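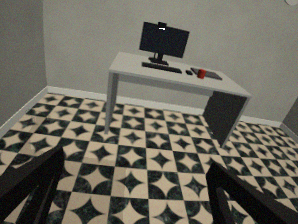 Issue 6 | Page 11

## Supporter Section Set-Up, Karam Stadium

Complete these steps before the gates open to visiting supporters.

1. Confirm the section number with the Ciromdale match office on extension 906.
2. Unlock the two stairway gates and secure them in the open position.
3. Hang approved banners from the lower rail only. Drums must carry a club tag.
4. Record the names of the section stewards and send the list to Helmi Mustonen.

**Note:** Each supporter group may bring up to 50 flags on poles.

**Caution:** Do not cover exit signs or block the aisles. Smoke devices are prohibited in all sections.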